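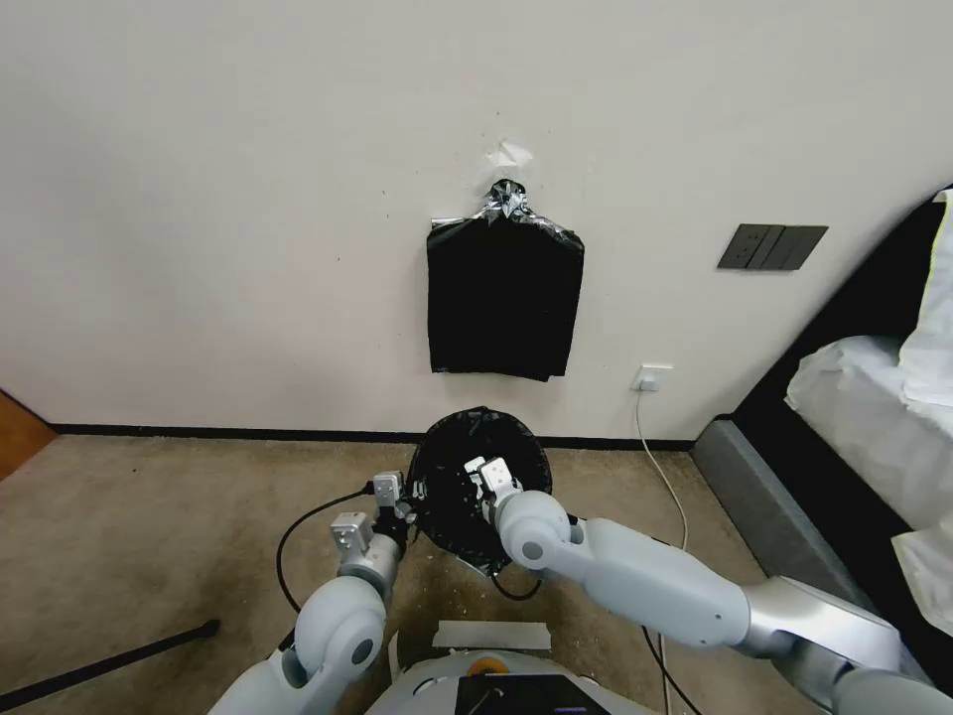 Minutes, Wokach Studios tenants' catch-up, December 2022
Upstairs kitchen, Undness Street entrance

Present: Kjell Fagerlund (chair), Sheila Pickering, the two from the framing shop, Girard Upholstery, and me with the laptop. Apologies from the pottery people, who had a kiln on.

We started late because the kettle hadn't boiled and Kjell won't chair without tea. Fair enough, neither would I.

1. Last minutes
October minutes accepted once I'd fixed the bit where I had Sheila down as offering to clean the gutters. She did not offer to clean the gutters. Sorry Sheila!

2. Rubbish and bin bags
This took up most of the meeting, as it does. Sheila has been doing the rounds on Thursdays and says half the bins on our floor have had no liner in them, so whatever's gone in has gone straight on the plastic and somebody (her) ends up scrubbing it. We agreed that whoever takes a full bag out puts a new one in on the same trip, and folds it well over the rim so it doesn't slide down the first time you chuck a coffee cup at it.

Kjell asked about bag sizes. The Stimar rolls we bought in October are too skinny for the round bins and everyone has been swearing at them. I'm to find a wider one, and the leftover Stimar ones can go in the little bins in the washrooms. Girard asked if we could go for a thicker bag too, as staples and offcuts go right through the cheap ones. Yes, if the price isn't silly.

Then the bag on the wall in the carpeted room. Kjell likes it, Sheila isn't keen and worries about the paint when the tape comes off. We went back and forth on this for longer than I'd care to admit. It stays until the next meeting, and Kjell will touch up the wall if it needs it.

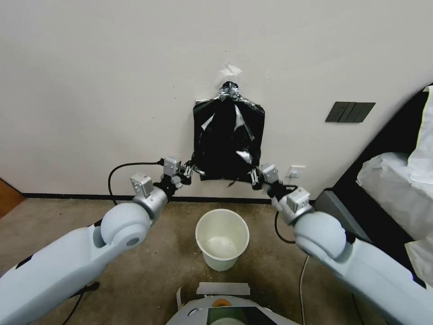 Carpeted room: black bag taped up to the left of the switch panel, white bucket on the floor.

While we were on that room, the bucket. There's a greyish residue in the bottom and I said I'd give it a rinse. If it's yours and you want it left alone, shout before Friday.

3. Carpet
It's worn, and it has bits on it again. Replacing it came in at $3,835 for the whole room, which got a bit of a whistle from Girard. A deep clean was quoted at $464 with the furniture moved by us. We all favoured the clean for now and a proper talk about replacement when the lease is renewed. Sheila would still rather have vinyl and asked for that to be minuted, so it is.

Vacuuming in the meantime: the vacuum lives in the hall closet, and it has a new bag. Please do the edges along the baseboard as well as the middle.

4. Anything else
The kitchen tap is dripping. Kjell has a washer somewhere.
Whoever borrowed the long extension cord from the framing shop, they'd like it back.
Mince tarts were excellent, thank you Sheila.

Jobs
Me: wider, thicker bags; rinse bucket
Kjell: book the carpet clean, tap
Sheila: new bin rota, to go on the fridge
Girard: lend the dolly for moving furniture

Finished at twenty to six. Next one is in the new year, and Kjell will email round with a day.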